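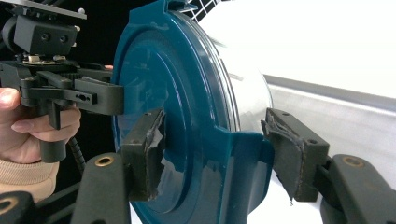

Fig. 1. Round plastic lid with tab – raised inner panel, wider outer ring.

Food Storage at Home, session 3: dry goods
Notes – M. Cosgrove

Carry on from last time (tins and jars). Today flour, rice, pulses, nuts.

Main enemies: moisture, air, light, warmth, insects. Moisture first. Dry goods keep becuase there is too little free water for mould. Let damp air in and that's gone.

Flour – white keeps far longer than wholemeal. Wholemeal still has the germ, germ has oil, oil goes rancid. Smell it: old crayons, putty. Fridge or freezer if you bake rarely.

Rice – white, very long. Brown, months. Same reason as above.

Pulses – safe for years but old beans stay hard however long you soak. Hard water makes it worse. Red kidney beans: soak, throw the water away, boil hard before simmering. Will be asked!

Nuts – shelled go off faster than whole, chopped faster still. Freeze.

Weevils. Usually arrive in the packet as eggs. Freeze new flour for a few days, let it come back to room temp before opening or you get condensation. Found some already? Bin the lot, hoover shelf corners, check the neighbours (packets, not people).

Decanting: wash and dry the tub fully. Never top up old with new. Write the date on, keep the cooking instructions and allergen panel from the packet.

Best before = quality. Use by = safety. Dont mix them up in the written work.

For next time – read the Casado handout on fats, bring one packet from your own cupboard. Room 152 again.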